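Tovetti Table Set - read me first

Contents: pictures of a play-food serving table, plus a plain text list of the sessions.
Items: 2509
Sessions: 172
Maintained at: Grallbridge
Last change: September

What the set covers

The set follows one small job. A piece of food goes between a plate and a steamer basket, and the places of the dishes on the table change from session to session. There is no cooking and no real food in any of it. The dishes came from a Kutard play kitchen box and were picked for their plain shapes.

The table

The top is covered in brown paper and marked off in squares with blue tape. Dishes may sit inside a square or across a line, and both count as valid. Tape lines were laid by hand, so please don't use them as a ruler.
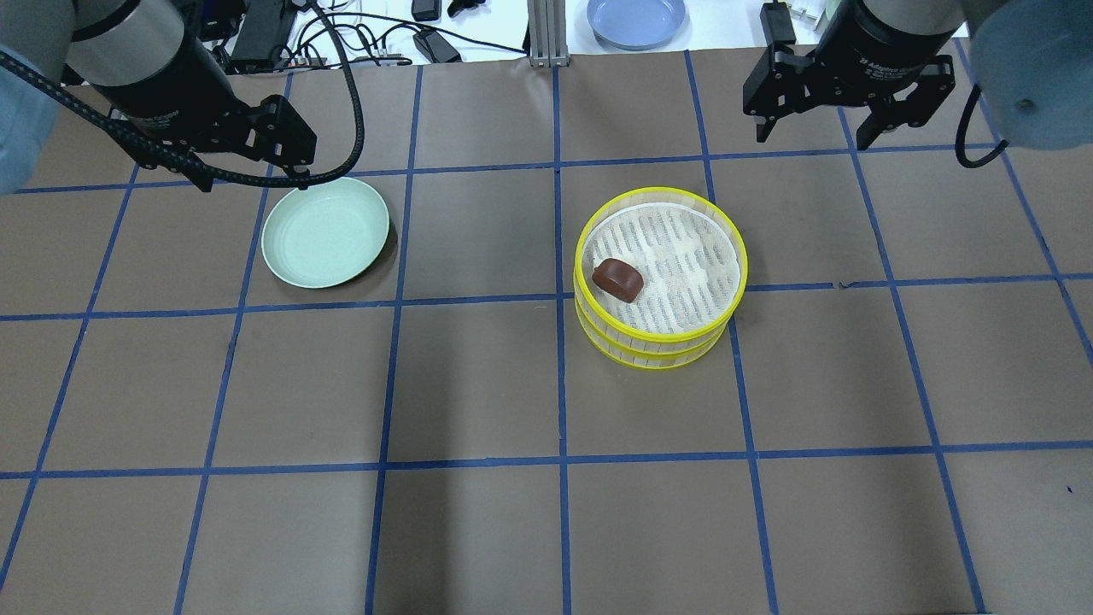
Paper is replaced when it tears. Creases and scuffs are left alone, and they differ a little between sessions - this is expected and is not tagged.

Names used in the list

plate: the round mint-green one with a raised rim
steamer: the yellow two-tier basket, open at the top
liner: the white perforated sheet inside the steamer
piece: the small dark brown food item

Earlier lists said "cake" or "chocolate" for the piece. Both were changed to "piece" in 1532 entries. If you have an old copy from the Herrera folder, throw it out and download again. 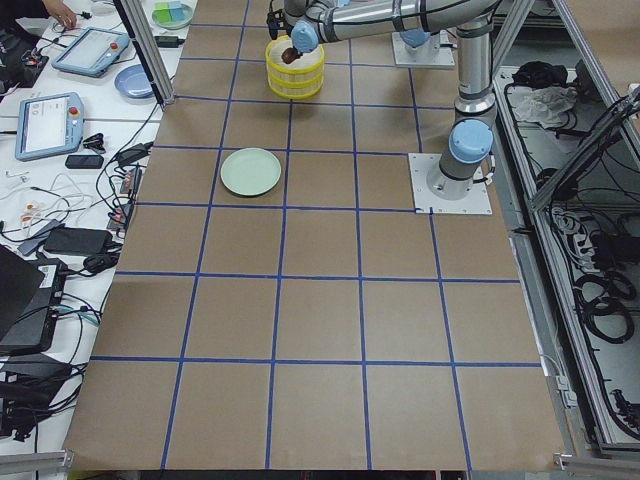
Reading time: 2 min

Placement notes

A piece counts as "in" once it rests on the liner. If it is still held over the rim, or partly inside it, use "placing". An empty plate gets its own tag, even when the piece is nowhere on the table.

Known problems

13 sessions have the plate and steamer tags swapped. They are marked "check" in the list and will be fixed in the next version.

Use

Free for teaching and research. Please keep this file with any copy you pass on.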